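Flarner desk file, 4 slots — quick review

Bought it on a Thursday, been using it over 12 weeks now. Cream white plastic, vent slots in the back panels. Light. Slides a bit when you yank a folder out one-handed, so I stuck rubber dots underneth.

Slots are wide. A single envelope leans in there, thin stuff tips right over. Fill them up and its fine.

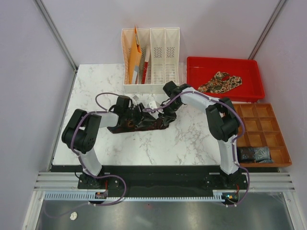 Cleaning is easy, damp cloth, done. Dust does get in the slots tho — old toothbrush. Wish it came in gray.

Would buy again, but on sale. 4 out of 5.

Ludivine Chauvin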